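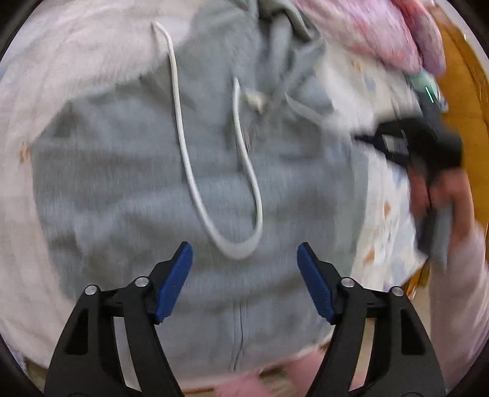 Grey hoodie on the pink blanket, strings and all. Folding evening, part one!

May 29, 2018. I've promised myself the whole hoodie pile gets sorted before bed, and I'm starting with the grey one as it's the one I reach for most (soft, goes with everything, and it was only 28 at the Rotness outlet, bless it).

My way, for anyone who asked: zip done up, lay it flat on something big, smooth the hood down, then sleeves in. I do it on the bed with a fluffy blanket underneath, which Edith says is madness because everything slides about, but my knees are not what they were and I'm not doing it on the floor for anybody.

Now, drawstrings. I do love a white drawstring on a plain hoodie, but they will wander off up inside the hood if you let them, and then you're there with a safety pin half the night. 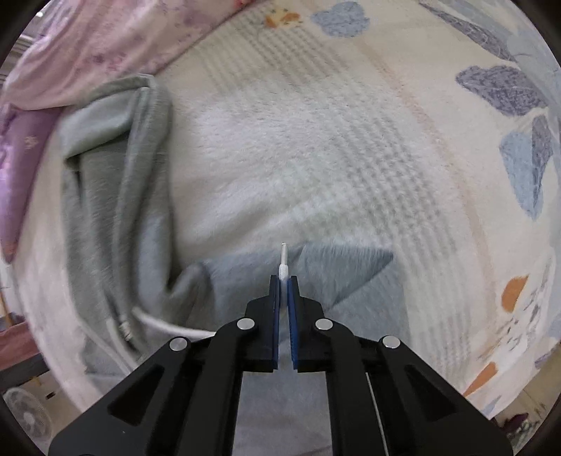
So I always find both ends first and pull them level, before a single fold. Nhyira ties hers in a loose bow for the wash and swears by it. I keep meaning to try that and then forget until the machine's already going, every time.

Right, kettle on, then the jumpers. If anyone has a good way with really thick hoods, do tell me, mine always end up like a cushion!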